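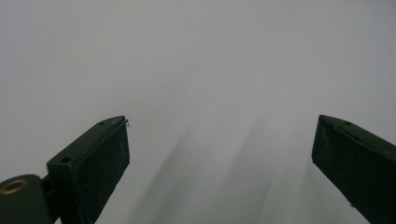 Viorica Dimitriou wants to know when she can stop unloading her dishwasher. She left that under my last post on this subject, the one from October, and added that she's been hearing "five years" since she was in college and now has a kid in college.

I owe her an answer. The short one is that she should keep unloading it.

The longer one starts in my kitchen in Erkville, where I own 3 machines that claim to do chores. The dishwasher does what it says. The washing machine does what it says and sings a song afterward. The third is a robot vacuum called Stan, who cost me $300 on sale and has spent much of his working life under the couch with a sock in his throat. I like Stan. I also pick up the whole living room before I let him out, which means I clean the house so that the cleaner can come.

That's the pattern with all of it, I think. The dishwasher washes dishes beautifully, provided a person carries each one over, scrapes it, finds the slot that fits and carries it back to the cupboard later. The water was the easy part. What's left for us is picking things up and putting them somewhere else, and if you watch yourself for an evening you'll see that this is nearly the whole job. Fork, drawer. Cup, shelf. Small plastic object of unknown origin, the bowl by the door where those live.

So the interesting work right now is about picking things up. One way people go at it is to skip the robot at first and give a person the robot's fingers. You hold a gripper, you do the chore with it, a camera on the gripper watches, and later a machine gets to study what you did. You end up doing housework very slowly with your hands full, which I had assumed was just called parenting.
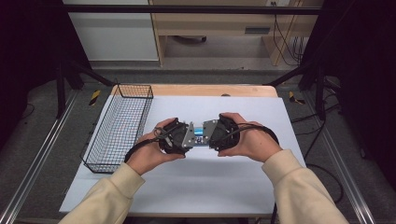 Both halves of a hand-held gripper closing in on something small and blue. Wire basket at left.

I find this oddly soothing to look at. There's a person in a nice loose sweater giving full attention to one little cylinder, and I can't remember when I last gave full attention to anything in my house that wasn't leaking.

It also shows where we are. A toddler can put a thing in a basket. A toddler will also take it out again and throw it, but the skill is there. For a machine, each piece of that has to be learned: where the thing is, how wide to open, when to close, how hard to squeeze, when to let go. Then somebody swaps the thing for a slippery one, or turns it on its side, and you find out how much of it was learned and how much was luck.

My brother-in-law works at a plant outside Pernen and says it's much the same on the floor there. The arms that weld have been welding for years and don't complain. Getting mixed parts out of a bin still goes to people, of whom he is one. He counted 1,336 brackets in and out of trays on one shift (he gets bored) and would happily give the job to anything that could tell a bracket from its packaging.
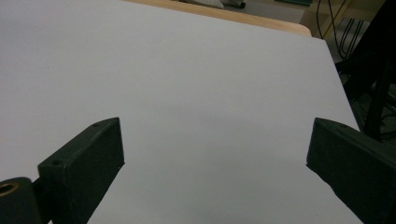

Liam Birkett
Blog owner, dishwasher loader, handler to Stan

Back to Viorica, then. I do believe it's coming, in bits. I'd bet on the boring cases first, the same tray and the same table and the light always on. A kitchen at 11 at night, with a wet colander balanced on a sippy cup, I'd put near the end of the line.

Eleni emailed to ask if I'd buy one of the early ones for the house. Depends on the price, and on whether it can get a sock out of Stan. I'd pay quite a lot for that. Until then I'm off to empty the top rack, and if anyone knows where the lid to the blue container went, comments are open.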